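Prutum Parish Records
Set-up guide, section 5: Weddings and blessings

Before you start

You need a Registrar or Clergy login. A Reader login can open the marriage register but can't add to it. If the Weddings tab is missing from the left menu, ask whoever set up your Prutum account to switch it on under Settings, Modules.

Have these on your desk:

The couple's full legal names, spelled as on their ID
The marriage license, if your state issues it before the ceremony
Baptism details for either person, if your church asks for them
The name of the officiant and the names of the witnesses

5.1 Choosing the type of service

Prutum keeps three kinds of entry under Weddings. Pick the right one at the start. Once an entry is locked the type can't be changed, and you will have to void it and begin again.

Marriage: a full legal ceremony with a license, signed by the officiant.
Blessing: prayers over a couple already married elsewhere. No license is recorded.
Renewal: renewal of vows. No license, and no register number is given.

Note: What your church may offer is set by your own diocese, synod or governing body. Prutum does not check this for you. If a type of service is not used in your church, hide it under Settings, Service Types.

5.2 Setting up officiants

1. Open Settings, then People, then Officiants.
2. Click Add Officiant and enter the name as it should print on the certificate.
3. Choose the services this person is willing and allowed to lead. Leave a box unchecked and the name won't come up for that service.
4. Enter the license or registration number if your state requires one.
5. Click Save.

The choices in step 3 are private. Staff with a Registrar login see only the list of names available for the service they are booking, with no reason shown for any name left out. Several churches asked for this in the last version, where the list was open to all logins.

Visiting clergy are added the same way, with the Visitor box checked. A visitor's entry goes inactive after the service and can be turned back on from the same screen.

5.3 Opening a new entry

1. Go to Weddings and click New Entry.
2. Select Marriage, Blessing or Renewal.
3. Type the names of the couple under Party 1 and Party 2. The order on the certificate follows the order here.
4. Choose the title line. The built-in options are Bride and Groom, Spouse and Spouse, and No Title. You can set a different title for each party.
5. Enter the date and time. The calendar will warn you if the building is already booked.
6. Choose the officiant.
7. Click Save as Draft.

Caution: Do not enter a register number by hand at this stage. Prutum gives the next free number when the entry is locked. Numbers typed in early are the most common cause of gaps in the register.

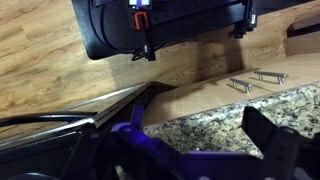
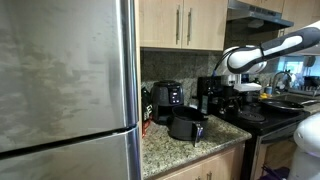

5 min read

5.4 Banns and notices

Skip this part if your church doesn't read banns.

1. Open the draft and click Notices.
2. Check Read Banns and choose the services at which they will be read.
3. Click Print Slip. The slip uses the wording set under Settings, Templates, Banns.
4. After each reading, come back to this screen and mark it as read.

An entry with banns outstanding can't be locked. To override this you need a Clergy login, and the override is written into the log with your name - it can't be removed later.

5.5 After the ceremony

1. Open the draft. Check the names against the signed license one more time.
2. Enter the witnesses.
3. Type the license number and the county that issued it.
4. Click Lock Entry. The register number appears in the top right corner.
5. Print the certificate. Use plain paper for the first copy and check the margins before you load certificate stock.

The sample certificate in the template folder shows register number 152, officiant Xiuying Du and the parish of Clatstead. Make sure all of these have been replaced with your own details before you print for a couple.

The license itself still has to go back to the county by the date printed on it. Locking an entry in Prutum does not file anything with the state.

5.6 Correcting a locked entry

Small errors, such as a misspelled witness, are fixed with a margin note. Open the entry, click Add Note, type the correction and enter your login again. The first version stays visible with a line through it, as it would in a paper book.

For a wrong service type, a wrong party name or a wrong date, use Void and Copy. The old number stays in the register marked void, and the copy opens as a new draft.

5.7 Bringing in older registers

If your older records were kept in Prorkano or in an Abeysekara card file export, use the import tool under Settings, Data.

1. Save the old file as CSV.
2. Click Import and choose the file. Each batch can hold up to 100 entries.
3. Match the column names on the left with the Prutum fields on the right.
4. Click Test. Rows with problems are shown in red.
5. Fix the red rows in the CSV, save it and run the test again.
6. Click Import Now.

Note: Prorkano files have fixed columns called Husband and Wife. Match them to Party 1 and Party 2, then set the title line for the batch. Titles on single entries can be changed afterward with a margin note.

Caution: Back up before you import. An import can be undone only until the next entry is locked.

The weekly backup runs on Tuesday night. To make one at any other time, go to Settings, Data, Back Up Now, and wait for the green check mark before you close the window. Backup settings are covered in section 6.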